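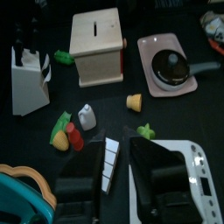
Cahier du refuge, pôle soins et comportement
6 mars 2021
Présents : P. Hegde, C. Adjei, M. Guthrie (matin seulement)

Pesée faite à 8 h, avant distribution. Balance retarée après le changement de piles.

Nisbet (mâle castré, croisé, âge estimé 12 ans). Poids stable à 13 kg. Appétit correct, ration terminée en deux fois. Démarche raide au lever, s'assouplit après la sortie. Toujours désorienté en fin de journée : tourne dans le box, se cale derrière la porte côté gonds. Veilleuse laissée allumée depuis lundi, moins de vocalises au relevé de 22 h. On garde le même box et le même sens de circulation dans le couloir. Ne pas déplacer la gamelle d'eau.

Isik (femelle, arrivée par transfert, puce lue et enregistrée). Refuse les croquettes sèches, accepte humidifiées à l'eau tiède, dix minutes de trempage. Gencives rouges à gauche, tartre important sur les carnassières. Détartrage à prévoir avec le vétérinaire, bilan sanguin d'abord. Pas d'os ni de bois à mâcher d'ici là. Cecilia note qu'elle se laisse manipuler la tête si on passe par le côté droit.

Pundard (chat, quarantaine). Deuxième vermifuge donné, comprimé écrasé dans la pâtée, gamelle vide au contrôle. Selles encore molles, prélèvement mis au réfrigérateur, étiquette 1228. Sortie de quarantaine repoussée tant que le résultat n'est pas rentré. Blouse et surchaussures à laisser dans le sas, vu deux fois cette semaine dans le couloir.

Driro (chat, salle commune). Mange à l'écart. Troisième point d'alimentation installé en hauteur, utilisé dès la distribution du midi. À revoir avec Padmavathi : est-ce lui qui vide la gamelle du bas ou la tigrée ?

Linge : plus de 64 couvertures en stock, tri à faire. Jeter celles dont l'ourlet s'effiloche (fil avalé en février, on ne recommence pas). La machine du fond s'arrête au rinçage, code au tableau, Keir Paterson prévenu.

Pharmacie : reste un flacon d'anti-inflammatoire entamé, date d'ouverture illisible. Mis de côté. Écrire la date au marqueur sur le verre, pas sur le carton.

Visite d'Emília Zelenák pour Nisbet, seconde rencontre. Promenade de vingt minutes, laisse détendue, aucune réaction aux vélos. Lui ai remis la fiche de soins et l'horaire des repas. Elle demande si l'escalier de chez elle pose problème (sept marches). Réponse à donner après la radio des hanches.

À faire : appeler le laboratoire pour le 1228, recommander des piles pour la balance, refixer le crochet du box 3.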